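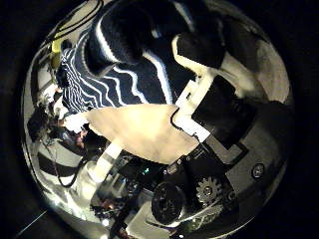

*Navy knit with wavy white stripes, next to plain cream-beige.*

# Clothes table: questions we get

**Which clothes can I bring to Nurnach?**
Clean and dry ones, please. Small holes are fine - Saadet Yazıcı repairs knitwear each month. We do not take shoes or underwear.

**Must I fold everything before I come?**
No. We fold again in any case, so a bunched jumper is no problem for us.
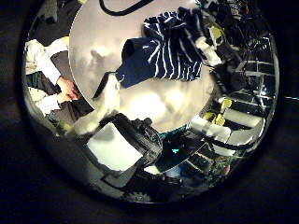 *Striped navy cloth beside a plain dark navy piece, loosely draped.*

**How do you fold a striped top?**
Lay it with the front down and bring both sleeves to the back. Then fold the sides and after that the bottom, up to the neck. The stripes help you to see if the fold is straight.

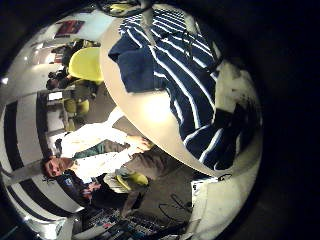
Thick knits we fold only one time in the middle, otherwise the pile falls over. Please do not hang them, the shoulders become long.

**How many pieces may I take home?**
Up to 9 for each household. In December there is no limit for children's sizes.

**Can I reserve something?**
Yes, for 48 hours. Ask Mansa Ofori or Hanan Ghanem and they will write your name on the bag.

Last changed: 11 Nov 2022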